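Covered Calls auf ein ETF-Depot: lohnt sich das bei niedriger Volatilität?
Forum > Optionen und Zertifikate > Strategien
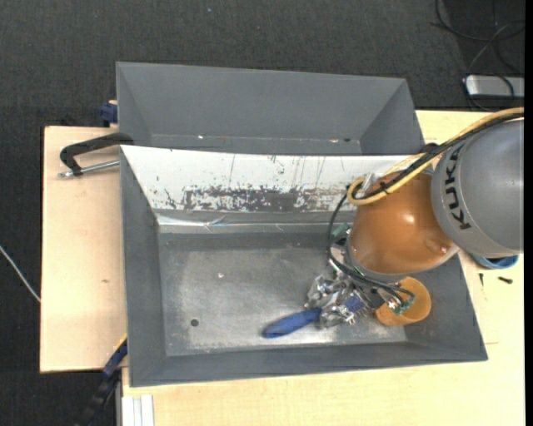
Beiträge zum Thema

Khamphan
Guten Abend zusammen. Deutsch ist nicht meine Muttersprache, deshalb bitte ich um Verständnis, falls ein Begriff nicht ganz richtig ist.
Ich halte seit längerer Zeit einen breiten Aktien-ETF und überlege, ob ich auf einen Teil davon Calls verkaufe. Meine Laufzeit wäre 40 Tage, der Basispreis etwas über dem aktuellen Kurs. Die Prämien sind im Moment sehr klein. Ist es trotzdem sinnvoll, oder soll ich auf höhere Volatilität warten?

Dradaris
Warten worauf? Du weißt nicht, wann sie kommt. Ich schreibe jeden Monat Calls, egal wie hoch die Prämie ist. Kleine Prämie ist besser als keine.

Comik
@Dradaris Da bin ich anderer Meinung. Bei kleiner Prämie gibst du den Kursgewinn nach oben ab und bekommst fast nichts dafür. Im August wurden mir die Stücke bei einer Prämie von 14 Euro ausgebucht, danach ist der Kurs weitergelaufen. Den Rückkauf habe ich teurer bezahlt, und die Steuer kam noch dazu.

Dradaris
Dann war dein Basispreis zu nah. Ich nehme Delta 20 und rolle rechtzeitig.

Comik
Mit Delta 20 ist die Prämie noch kleiner. Und das Rollen kostet auch Gebühren.

Khamphan
Danke für beide Antworten. Eine Frage zum Rollen: Kaufe ich zuerst den alten Call zurück und verkaufe danach den neuen, oder geht das in einer einzigen Order?

Plostbridge
Das hängt vom Broker ab. Bei meinem geht es als Kombi-Order, mit einem Limit für die Differenz. Ich würde es nicht einzeln machen, sonst bewegt sich der Kurs zwischen den zwei Aufträgen.
Zur Ausgangsfrage: Ich schreibe nur auf 40 Prozent meiner Stücke. Der Rest bleibt frei.

Dradaris
Das ist nur die halbe Strategie.

Plostbridge
Ja, und damit bin ich zufrieden.

Khamphan
Die Lösung mit dem Teilbestand gefällt mir. Ich werde mit einem einzigen Kontrakt anfangen und frage vorher beim Broker wegen der Kombi-Order nach.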